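How to Budget for Your First Two-Arm Robot Bench (Without Blowing It All on Arms)

I get asked about this a lot, so I'm writing down how I planned mine. My total was $3000, and I wanted two small arms, a bench to put them on and something worthwhile for them to practice with. Easy, right? Well, I got it wrong the first time and had to redo the whole spreadsheet.

Step 1. Start with the task. Decide what you want the arms to do before you look at a single catalog (I know, the catalogs are the fun part). I wanted switches, knobs and plugs, so my first line was a task box, and the arms came second.

Step 2. Put the arms in. The Tallberg pair I picked came to $1360 with servos and brackets. Dillovwood had a nicer kit, but it would have eaten the cable and camera money, so I let it go.
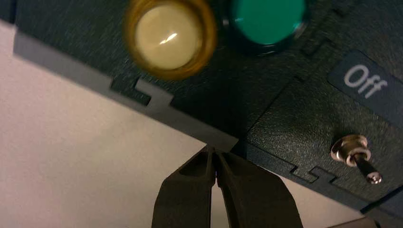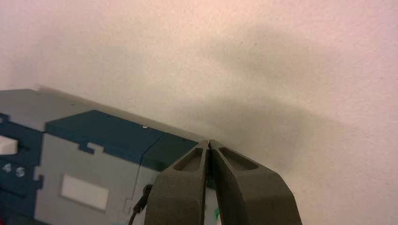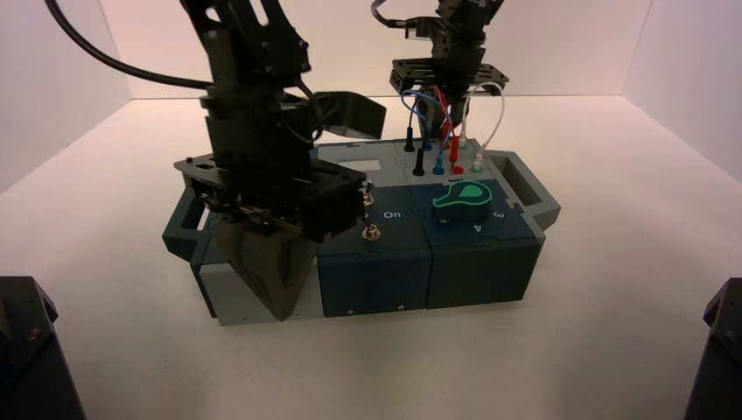 Step 3. Now the small stuff, where my first budget fell apart! I had one line called "misc" and it was hopeless. Split it up: cameras, mounts, power supplies, spare servos, fingers, screws, cables. Price the task box the same way, control by control. In the wide shot of both arms there are toggle switches, a green rotary knob and a bunch of test leads running down to plugs, and every kind of control like that wants its own line. Leads especially. I put six spare ones on the list and wish I'd doubled it.

Step 4. Measure before you order the table. Add up the box, both bases and the reach of each arm, then leave elbow room on top of that. My spare parts from Hollis took 22 days to show up, so I had plenty of time to measure things twice, and I'd order those first if I did it over.

Step 5. Hold some money back. Whatever's left after Step 3, don't spend it until you've run the bench for a month. Mine went on a second set of fingers and a Grukmont power supply that I hadn't known I'd want in September.

If you're sharing the bench with somebody, agree on who pays for broken fingers now. I'll post my spreadsheet once I've cleaned up the tabs.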